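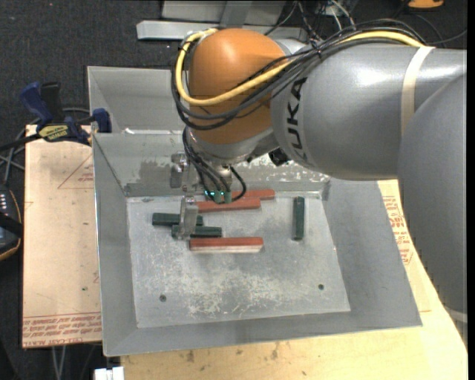 Bin picking: where the numbers stand

Picking loose parts from a bin is still the shop-floor chore that managers ask about first. The cell run by Niilo Räsänen and Jouko Pitkänen at Lappalainen uses a KUKA arm with a two-finger gripper, a sheet-metal bin with sloping sides, and red and green blocks as test parts. The blocks are simple on purpose. Their long shape gives the fingers a clear place to close, and any failure can be traced to reach, approach angle or grip width instead of to odd geometry.

The May series covered 652 pick attempts. Of these, 475 ended with the block placed in the correct orientation on the first try. The rest were split among missed grips, blocks that turned in the fingers, and picks the planner refused because it found no path clear of the bin wall. Refusals were logged as failures. Räsänen argues that they should be, as a refused part still has to be moved by a person.

Part position matters more than part color. A block lying in the open middle of the floor can be approached from several directions. A block near the base of a wall leaves room for a finger on one side only, and the wrist has to tilt to get there. Two blocks side by side are a separate problem: the finger needs a gap to enter, and if the gap is narrower than the finger, the planner must push one block away first. The current software, Grudix, has a push routine, but it is slow and was switched off for this series.

Cables are the less glamorous limit. Wrist wiring restricts how far the last joint can turn before the controller has to unwind it, and each unwind adds time to the cycle. Pitkänen has asked for a shorter harness and a change to the dress route before the next series. The bin floor will stay as it is. Scratched metal gives uneven reflections, and a test on a clean painted surface would say little about a bin in daily use.

Does any of this carry over to the home? Only in part. Bernd Kohlhase, who is comparing the results with the Zamis kitchen trials, notes that a dish rack or toy box has the same wall and gap problems, plus soft and fragile items. It also lacks a fixed base for a heavy arm. His view is that unloading rigid, known parts in a fixed cell is close to routine, while emptying a mixed household container without supervision is still a research task.

The next series is set at 875 attempts with the push routine enabled. The pass criterion is unchanged. Log files and the grip-width settings are available to members from Martti Savolainen on request.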